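Minutes of the season planning meeting, Tralel Youth Football Club, July 11, 2018

Gladys Sotelo opened the meeting and read the minutes of the last one. They were accepted with one correction: the away game is at Nisbet, not at Ekberg.

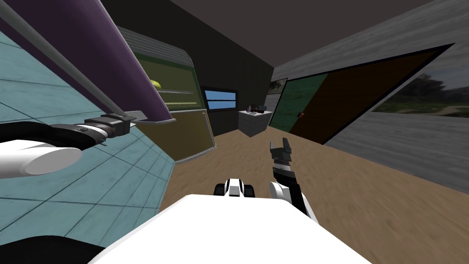
Registration stands at 60 players. Two teams will enter the September league. The fee stays at 200 for the season.

The helmets from Pirard have not arrived. Gladys will call them again.

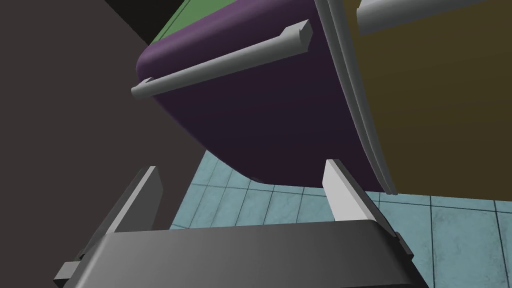 Jersey color was discussed for a long time. Several parents asked for a purple like the surface above the two gray fingers, others prefer the old green. It will be voted next time.
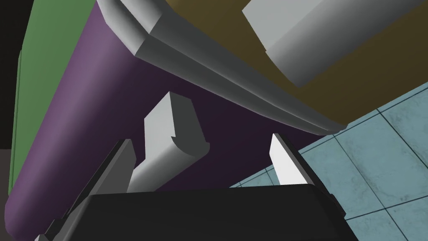

Practice begins at 6. The meeting was closed.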